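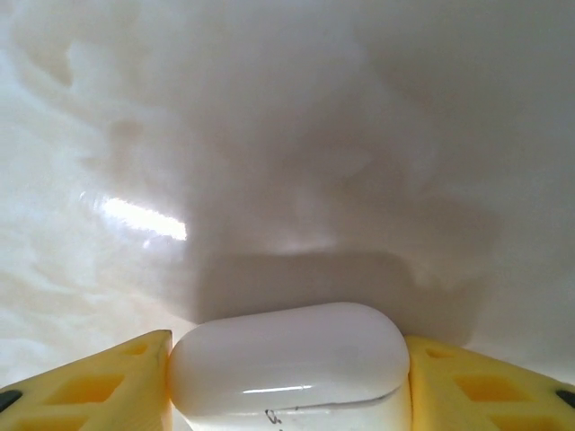 The two-armed sorting rig at the Betow workshop has moved on to small, slippery things, and it's the most fun the bench has been in months. The build is called Skadeo, and after a long summer of wiring and swearing it now spends its evenings with earbuds and their cases. A rounded white case held by its two ends, between a pair of yellow fingers, makes a lovely sight if you remember the blunt grippers the project started with! The cut-outs in the fingers went in at the fourth redesign – they let the tips give a little when they close on a curved edge.

Members have put in 37 evenings so far, and the next job is pairing: each bud to go with the case of its own colour, one arm to hold and the other to place.

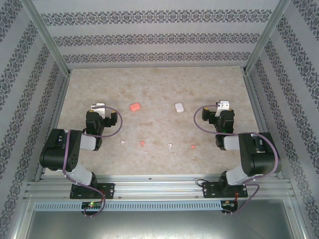 Jiltolley Makers' Club – Robotics Bench

For now the set is two cases, one coral-orange and one white, with four buds to match, spread out on the marble-look surface between the arms. Both arms are bolted to a grooved aluminium rail along the front, with a control board below each. The purple cables are longer than they need to be and will be shortened once the reach is settled (the left arm may yet move outwards by a hole or two).

The finger files and wiring notes are in the Ververidis folder on the club drive, and anyone is welcome to print a set. A pair takes about 60 minutes on the small printer. Bench evenings carry on through October from half past six, and there's room for more hands – bring old earbuds if you have any, working or dead.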